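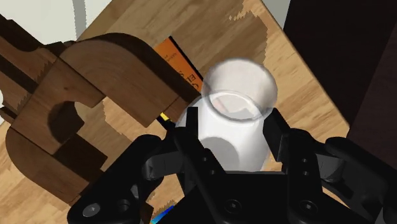
4. Setting up the humidifier

4.1 Choosing a spot

1. Place the Pliralik on a level, hard surface at least 2 feet off the floor. A side table or a low shelf is suitable.
2. Keep it 12 inches from walls, curtains and books. Mist that lands on the same spot night after night will leave a mark.
3. Turn the mist outlet toward the open part of the room.

Caution: Do not stand the unit on a radiator, a heating vent or an electric blanket. The base may warp and the water sensor will read wrong.

Note: Bare wood should be protected with a waterproof mat. The mat is sold separately.

4.2 First fill

1. Unplug the unit.
2. Lift the tank straight up by its handle. Do not twist it.
3. Turn the tank over and unscrew the cap counterclockwise.
4. Rinse the tank twice with cool water and pour the water away.
5. Fill to the MAX line with cool tap water. If your water is hard, use distilled water or fit the Zorkonico filter cartridge (see 6.3).
6. Screw the cap back on until it stops. Check that the rubber seal is flat all the way around.
7. Wipe the outside dry and lower the tank onto the base. You should hear a click.

Caution: Never pour water into the base or the mist outlet. Do not add oils, salt or vinegar to the tank during use. Damage from additives is not covered by the warranty.

4.3 Switching on

1. Plug the adapter into a wall outlet. The light on the front turns amber.
2. Wait 2 minutes for the base to fill.
3. Press POWER once. The light turns green.
4. Press LEVEL to choose low, medium or high. The unit starts on low.
5. To set a target, hold LEVEL until the display flashes, then press + or -. The factory setting is 42 percent.

Note: A faint plastic smell on the first day is normal. Open a window if it bothers you.

If the light flashes red, the tank is empty or not seated. Lift it, check the cap and put it back. If the light keeps flashing, go to section 7.

4.4 Filter reminder

The filter light comes on after 200 hours of running time. Change the cartridge, then hold POWER for five seconds to reset the count.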